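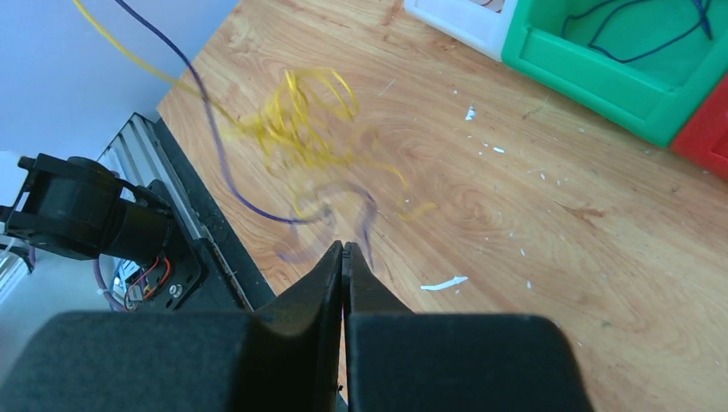
February 2023, bench notes, Urkel cell

Wire sorting again. Question from the Tulness shop is still the same: can the arms clear a bench of offcuts at end of shift so a person doesnt have to. Short answer, not yet. Slow, and it needs a sitter.

Ran 33 tries with the yellow and the purple mixed on the wood top. Green bin for navy, that part is OK. Single wires lying by themselves are mostly fine now, much better than October. Tangles are the trouble. Yellow springs when touched and drags whatever is lying next to it. From the wrist view the thin purple gets faint once things move, and dark purple vs navy is a coin flip under the bench lights.

Fingers closed: tips meet clean, no gap to speak of. Leave them alone pls.

White flecks and chips on the table. Grip planner went for one of the bigger chips 2 times. Brush the top before each run, or teach it to ignore them? Dewan people would say teach it. I say brush for now.

Grain on this table is loud too, dark swirls. Want to try a plain gray mat and see if the false picks drop.

Time: 30 min for a pile I can do by hand while the kettle boils. Would not send this to Tivotham as is.

Next
- slower approach near tangles, maybe one arm holds and the other pulls
- more purple/navy pictures, diffrent light
- tie back the purple cable by the other arm's motor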